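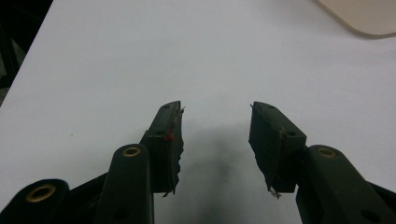
Workshop > Tools > Reviews

Hikura hand-held gripper kit, five months in

2019-10-22

Print this post | E-mail this post

I bought the Hikura kit in May for 150 dollars. It comes as printed parts, a bag of screws and a roll of grip tape. You squeeze the handle, the fingers close, and a camera records what you pick up. I use it to make demonstrations for a small arm I run at home, and I have 2,960 of them saved so far.

Putting it together took 2 evenings. The instructions skip the order for the link arms, so I had to take mine apart once. The brass inserts in the joints are a good choice, and mine still turn smoothly.

The tape is the weak part. The edges on both pads are frayed, with threads sticking out and small pale bits hanging off the bottom. It still holds a mug or a spoon fine. Thin things like playing cards catch on the threads. Weketti sells a set of rubber pads for 40 dollars, which seems like a lot, but I will probably order them.

I also tried the Bristov version at a friend's place. It is lighter in the hand and the fingers don't open as wide. I would still pick the Hikura for the price. Just buy extra tape with it.

Comments (3)

mughal_fan: Do the Mughal pads fit this one? The screw spacing looks close.

benchnotes: Mine frayed at over 40 hours. I trim the threads with nail scissors every week.

tpk: Did you get the camera mount in the box or was that extra?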